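拼音接龙骰子卡(课堂装)

这套卡是我给自己班做的,后来隔壁几个班的老师都来借,借着借着就回不来了,干脆整理成一套放到小店里。我教一年级,拼音那几周真是又短又挤,声母刚认全,韵母就排着队来了,孩子回家一晚上,b和d又成了双胞胎。我试过抄写,试过拍手歌,最后留下来一直在用的就是这套骰子卡。

玩法很简单。两个孩子一组,一人掷声母骰子,一人掷韵母骰子,掷出来拼一拼,能拼成音节的就在卡堆里找对应的图卡,找到了大声读出来,卡归自己。拼不成的(比如g碰上ü),两个人要一起喊“不交朋友!”,然后换人掷。我们班特别爱喊这一句,有几个孩子天天盼着掷出不能拼的,喊得走廊那头都听得见!

一套里面有这些:
图卡168张,正面是图,背面是音节和四线格
声母骰子、韵母骰子各两个
声调小转盘一个
不交朋友规则条一张,可以贴在桌角
教师用说明一份,里面有我自己的分组办法
收纳盒一个

图卡用的是280克卡纸,四角是圆的。早先我自己在家剪的那一版是直角,用了一个学期角全翘了,孩子还老拿角去戳同桌,所以这次下单印刷的时候我第一条写的就是圆角。纸厂那边给我寄过Gresivmont和Konstantinidis两种样纸,我各折了几下,最后选了Gresivmont,折痕处不容易起白边,摸起来也没那么滑,小手洗牌抓得住。

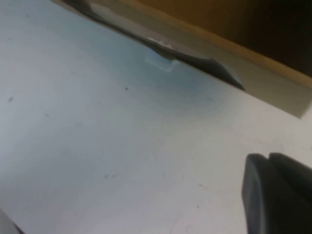
再说骰子。骰子是Cleltley家的空白软骰,字是印上去的,我自己那副指甲抠过、橡皮擦过,字都还在。软的好处当然是安静,三十几个孩子同时掷,硬骰子那个声音我领教过一次就够了。ü那一面我特意让他们把两点印得粗一点,之前总有孩子当成u来读。

声调转盘我要单独夸一夸。它是后加的,点子来自我的搭档Milagros Farías,她教对外汉语,班上孩子最头疼的就是声调。她的用法是先拼出音节,再转转盘,转到几声就读几声,读的时候手要跟着在空中画。我拿回来给一年级试,二声和三声分得比以前清楚多了,有个孩子连喊我“老师”都要画一下手势,可爱得不行。

怎么分组?我一般是这样安排的:头一个星期只放单韵母的卡,盒子里用隔板隔开的第一格就是;等a、o、e、i、u、ü都稳了,再把复韵母那格加进来;前后鼻音最后放。千万别一上来就把整盒倒在桌上,我干过,那节课后半段全在捡卡。每次玩20分钟足够了,再长就有人开始拿卡搭房子。

早读、课后服务、托管班都能用,家里一对一也行,家长那份玩法我写在说明的背面,字大一点,话少一点。家里玩的话可以改成抢卡,大人慢半拍,让孩子赢几把,兴致就起来了。

有几个常被问到的,我一起写在这儿:

能不能配统编教材?能,音节的先后是照着课本单元排的,图卡背面右下角有单元号,按号抽就行。

卡丢了怎么办?发我音节,我补给你,只收邮费。盒盖里面贴了一张清单,建议学期末对一次。

要不要过塑?我没过,直接用的。如果你们班有爱啃卡片的小朋友,过一下也好,不过四角记得再修圆。

有没有打印版?有的,在Stunent上,就是PDF文件,自己打印自己剪,骰子面是折纸的模板。黑白打印也看得清,我画图的时候线条都留得比较粗。

这一批一共印了200套,几个老客户的学校已经订走了将近一半。下一批要等到四月,想开学就用的老师早点跟我说一声。多班一起订的可以写上班级名,我会在盒子侧面贴好标签再寄,到了直接发下去就能用。

下单的时候请在备注里写清楚要红盒还是蓝盒,没写的我就随手拿啦!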